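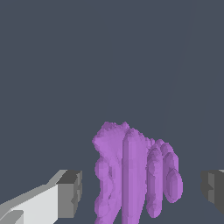 An armed-violence incident rarely reaches a monitor as a single report. It comes as a wire alert, a police statement, a hospital figure, a claim of responsibility on a messaging channel, and then as rewrites of all of these under different headlines. The first task in logging it is to decide which reports belong to the same event. Think of the purple mass with its rounded lobes packed side by side: each lobe can be picked out, yet they belong to one body, and a record that treated every lobe as a separate body would be wrong. Duplicate entries are the most common error in a newly started incident log, and they inflate the death toll directly.

This page sets out the logging procedure used on the Dilwood desk. It assumes you have an account in Drotanance and can open a blank record. Any spreadsheet will do if you keep the same fields.

Before you start

Open a source sheet separate from the incident record. The source sheet holds every report you read, including those you later reject. The incident record holds only the values you have settled on. Do not type a figure into the incident record until the report it came from is on the source sheet.

Save a copy of each report when you first read it. Agencies update stories under the same address, and the earlier text is then lost. Note the time of saving in the local time of the place where the attack happened, with the offset from UTC.

Step 1. Fix the place

Enter the smallest named place that at least two independent reports agree on. If one report says "a checkpoint north of Stirkeck" and another says "Stirkeck," the entry is Stirkeck, with precision set to "town." The checkpoint goes in the notes field.

Do not use the dateline. A dateline tells you where the reporter filed from. Reports on attacks in Tello district are often filed from the provincial capital, and older records in the log carry the wrong coordinates as a result.

Spelling of place names varies between agencies. Use the gazetteer form and list the others under "also reported as."

Step 2. Fix the time

Enter the time of the attack, never the time of publication. Where reports say only "evening" or "after prayers," leave the clock field blank and choose a band from the menu. Take care with attacks close to midnight. A report written the next morning may say "on" for either day, and the same event can end up in the log under both dates.

If an attack continues past midnight, as a siege or hostage-taking often does, the start date governs. The end date has its own field.

Step 3. Group the reports

Compare each report with the others on place, time, method and target. If they match on all of these, treat them as one incident. If they differ on one, look for a reason before splitting. A "car bomb" in one report and a "truck bomb" in another is normal variation in early coverage. A market in one and a police station in the other may be variation too, if the buildings stand on the same street.

Secondary blasts need a rule. On this desk, a second explosion at the same site, aimed at rescuers or at the crowd drawn by the first, belongs to the same incident. An explosion elsewhere in the same town is a separate incident and is linked through the "related" field, even when the same group claims both.

Step 4. Enter the casualties

Drotanance has a low and a high field for deaths, and another pair for injuries. Fill both fields of each pair, even when the values are the same.

Worked entry: a police spokesman gives three dead. The district hospital gives eight dead. A regional news site says nearly 100 people were wounded, and names no source. The deaths are entered as low 3, high 8. The injuries are entered as low blank, high 100, with the flag "single source, unattributed" and the word "nearly" copied into the notes. Do not average the values. Do not pick the higher one on the grounds that tolls usually rise.

Check whether the toll includes the attackers. Many reports leave this open. If the wording does not settle it, set the attacker field to "unclear" and leave the toll as reported.

Vague words have no numeric value. "Several," "dozens" and "scores" are entered as text. Earlier versions of the log converted them to numbers, and those numbers were later quoted elsewhere as if someone had counted.

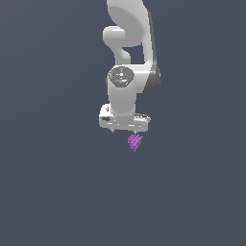 Vol. 8, No. 3, p. 100

Step 5. Record responsibility

Three things are kept apart here: who claimed the attack, who was blamed for it, and who was found to have carried it out. Each has its own field. The last stays blank until a court or an official inquiry has reported, and in most records it will stay blank for good.

For a claim, record the channel on which it appeared and the time it was posted. A claim that reaches you only through a news report is marked "relayed." If a group denies involvement, enter the denial as well — it does not cancel the blame field.

Keep the wording neutral. Write "attacker," "armed group," "security forces." Where a government has listed a group under a legal term, the term goes in the listing field and does not appear in the summary.

Step 6. Write the summary

The summary is two sentences long. The first states what happened, where and when. The second states the casualty range and the claim, if there is one. Leave out motive, background and the names of victims. Names of the dead are held in a restricted table and are entered only after the family or an authority has made them public.

Sample: "A vehicle loaded with explosives was detonated at a police checkpoint in Stirkeck in the evening. Reports give between three and eight people killed; no group had claimed the attack when the record was closed."

Step 7. Hold, review, close

Leave the record at "provisional" while the toll is still moving. When new reports stop changing the values, send it for review. The reviewer must be someone who did not enter the record. The reviewer works from the source sheet alone and fills in a blank record, then the two versions are compared field by field. Differences are settled in the notes, with the initials of both people.

A closed record can be reopened. The usual cause is a late death in hospital or a corrected official toll. Change the high field, keep the old value in the history, and cite the new source. Never overwrite without a citation, even to fix a typing error.

Common faults seen in review

Publication time entered as attack time.
Wounded and dead added together under "casualties" and the sum entered as deaths.
A rewrite of an agency story counted as an independent source. Check the byline and the last line of the text for the agency name.
Claim entered as finding.
Summary copied from a headline.

Procedure text maintained by Nelly Bermúdez, Dilwood desk. Last revised 27 March 2020. The rule on secondary blasts in Step 3 applies to records opened from August onward; older records have not been regrouped.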